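Progress report to the Bouchard fund: small displays strand, April

Of the 600 granted, 490 is spent, most of it on ceramics that look as if something has already hatched out of them. The cracked-eggshell rims were the selling point. Two visitors have since offered us glue.

The stands remain a matter of opinion. Plalum wants everything raised up and Brirari wants everything lower, so we are trying the pieces on whatever base comes to hand. The white table needs a scrub before opening, and has needed one since the last report.

Eggshell-rim ceramics on trial at the white table:
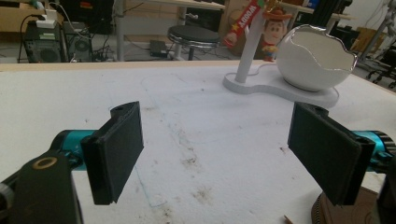
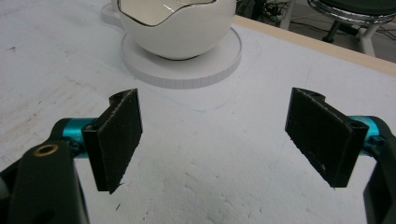

Qiuyue Jin replied to the draft that she would take the jagged rims over anything smooth, provided they go well out of sleeve range. We have moved the rope back accordingly. Labels are still to be printed.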